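Wamton Terry Insoles, white with grey binding

Home > Footcare > Insoles > Terry and towelling

Sold by the pair. Choose size and pack below.

Single pair
Pack of 6 pairs
Trade box, 39 pairs

In stock, all sizes except the smallest child's. More of those in April.

Quick version

White towelling insole, looped pile on the top side, stitched grey edge. Goes in slippers, wellies, canvas shoes, work boots with a bit of room in them. Take the old insole out first if it lifts out. If it's glued, leave it and size down.

Machine washable. No smell treatment, no gel, no magnets. People ask about the magnets. No.

What's it for

Bare feet in shoes, mainly. Plimsolls, deck shoes, slippers that have gone flat and shiny inside. Towelling soaks up what a smooth footbed won't and it's kinder on the skin than bare rubber. Also good for wellies over a thin sock, and for anyone whose slippers are fine on the outside but horrid within.

Not for running. Not for arch problems, there's no support built in and we won't pretend there is. If you need proper support see the Dornholm range, shaped heel cup, costs more, worth it.

Sizing

Come in whole sizes, child's 10 up to adult 12. Half sizes go up for boots and wellies, down for anything snug. Wide feet: the insole follows an ordinary shoe shape, so you may get a sliver of bare shoe down the outer side. Doesn't matter much in use.

Please don't trim them. The grey binding is stitched all the way along and if you cut through it the whole edge starts to come away, usually by the second wash. We can't take back a pair that's been cut. If you want a trim-to-fit sort get the Prurkell felt ones, they've got no binding and cut cleanly with kitchen scissors.

Easiest way to get the size right: pull out the insole you've got, lay it on paper, draw round it, measure the length. Compare with the chart at the bottom of the sizing page. Measure the drawing and not your foot, feet are shorter than insoles.

Fitting

1. Old insole out. Shake out the grit while you're there.

2. If there's glue left behind, rub it off with a dry cloth or a bit of rubber. Lumps will come through.

3. Fluffy side up. Sounds obvious, we get emails.

4. Roll the toe end over slightly, slide it right to the front, then press down from the toe back to the heel.

5. Foot in, walk up and down the hall, foot out, check it hasn't rucked. If it has, it's a size too big.

Narrow boots are the awkward ones. A long shoehorn laid flat on top of the insole will push it down to the toe, then draw the horn out slowly.

Washing

30 degrees, in with the towels or in a net bag on its own. No softener, it coats the loops and they stop soaking anything up. Wring gently, pull back into shape while damp, dry flat. Not the tumble drier and not on top of a radiator, the backing curls and you'll never get it flat agian.

Loops flatten under the heel and ball of the foot with wear, all towelling does. A stiff nailbrush once dry brings most of it back. White does go grey eventually. Soda crystals in a bowl overnight helps.

Two pairs per person is a sensible number so there's always a dry one.

How long do they last

Depends on you. Philomena Kavanagh on our packing bench has had a pair in her garden clogs for 17 months and they're flat as a biscuit but the binding's still on. In daily work boots expect a lot less. When the loops have gone bald at the heel, bin them.

Andrade or Wamton

We used to stock the Andrade terry insole and regulars still ask for it. Thicker pile, lovely on day one, but it had a raw edge and shed white fluff over everybody's socks. The Wamton is thinner and tidier. If you wore Andrades and were between sizes, order the same number as before.

Returns

Unworn and clean, in the bag, 39 days. Carpet try-on is fine. Outdoors isn't. One wrong size swap is free per order, put a note in with the size you want and don't start a new order or it gets in a muddle.

Faults are different. If the stitching lifts or a seam opens on a pair that hasn't been trimmed, send us a photo and we'll send another pair. No need to post the bad ones back.

Close up

Looped pile and the stitched grey edge show in the second picture. 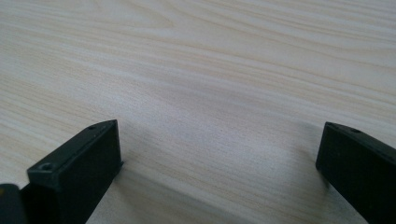
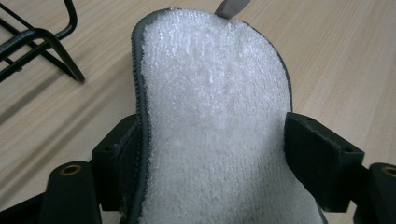

Delivery

Single pairs go as a large letter and should fit through the door. Packs of 6 go as a small parcel. Trade boxes by courier, somebody needs to be in. Orders before 2pm leave the same day, later ones the next working day. Collection from the counter is free, bring the order number, we're slow at finding things by surname.

Questions we get

Do they come in black? Not in this one. The Prurkell felt is charcoal if white worries you.

Left and right marked? Not marked. Hold them against the sole if in doubt, the curve tells you.

Can I put them on top of another insole? In wellies yes. In shoes your heel will lift out.

Are they warm? Warmer than nothing. For real cold get the sheepskin and size up your boots.

Will they stop my shoes smelling? They'll help if you wash them. They won't help if you don't.

Can I buy one? No, pairs only, sorry. We've tried it and ended up with a drawer of lefts.

Do you do them for a care home or a school? Yes, trade box, mixed sizes allowed. Put the split in the notes box at checkout, and ring if it's a big order as we only keep 86 pairs of each adult size on the shelf.

Goes with

Prurkell felt insoles, charcoal, trim to fit
Dornholm shaped insoles, firm heel cup
Net wash bag, small
Long shoehorn, metal
Soda crystals, 1kg

Item code WT-17. Sizes child's 10 to adult 12. Price is per pair unless you've picked a pack.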